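The Year We Tried a Schedule

Elif Naz Tokgöz taught her two kids at the kitchen table for three years without a timetable. Then she bought the Pultden planner, 107 pages of color-coded boxes, and filled in all of September before breakfast.

By nine-thirty the first morning they were behind. Her son had asked why the moon has phases, and the box said spelling. She let him have the moon. The spelling went into Tuesday's box, which already had fractions in it.

"I spent more time moving things than teaching them," she says. "My daughter offered to do it for me. She's eight and she charged."

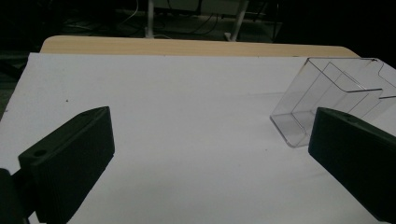 Two black gripper fingers, with a white surface between them.

Macarena Benítez, who runs the Drenau homeschool co-op, has seen plenty of planners come and go. Her own lives under a short table leg. She plans 17 weeks at a time now, in pencil, and leaves the afternoons blank – partly for library trips, partly for the dog.

The Tokgöz planner made it to February. What survives is a single index card on the fridge: math, reading, something outside. Some days there's a check mark next to all of it. The moon got four weeks in the end, and spelling is going fine, apart from "gibbous."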